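The Rack in the Sink
By Reshma Pretorius
September 21, 2020

Every kitchen showroom I have walked into this year wants to sell me a drying rack that lives in the sink. The pitch never changes. You free up the counter, the water goes straight down the drain, and the whole thing slides away when company comes. I have owned three dish racks in my life and thrown out three dish racks, so I asked to see one in a kitchen before I believed a word.

Renero, the remodeling firm, sent me to a kitchen they finished in March. The owner, Wayne Charbonneau, picked the double sink himself and talks about it the way other men talk about trucks. He paid $718 for the sink and the rack together. The stone was a separate bill of $2,452, and he didn't enjoy bringing it up.
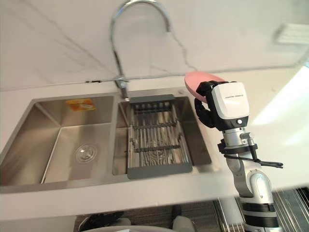

Gooseneck faucet, two steel basins, and the extendable rack across the smaller one. The sticker is still on the back wall of the larger.

I will grant the rack its looks. Dark gray ends, thin steel rods, no puddle tray turning green underneath. Charbonneau says he rinses on the left, sets things down on the right, and walks away.

My trouble is with the arithmetic. You pay for two basins and then park a rack over one of them, so for most of the day you own one basin and a shelf. Charbonneau counters that the second basin in his old kitchen only ever held dirty mugs. Fair enough, but a second basin full of dirty mugs was at least keeping them off the counter.

Then there is the question of what the rods will hold. Dinner plates, sure. Small round things are another matter. Cups, egg rings, the odd lid: anything short and curved wants to roll, and rods running lengthwise don't do much to discourage it. The crossbars in the middle help some. I'd want more of them.

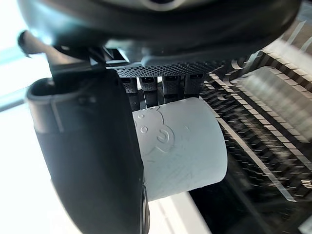 Pale gray, scuffed, and short for its width: the shape that tests any rack.

Scuffs bother me less than they bother the people who write catalogs. A piece with scratches on it is a piece somebody uses, and it should be able to go on a rack without ceremony. If I have to think about which way a thing faces before I let go of it, I'll go back to a dish towel on the counter, which cost me nothing.

Charbonneau has had his setup for 18 weeks and would buy it again. I asked what he does with a big roasting pan. He slides the rack shut, washes the pan in the large basin, and dries it by hand. So does everybody I know, rack or no rack.

If you already have a double sink, buy the rack alone and keep the receipt.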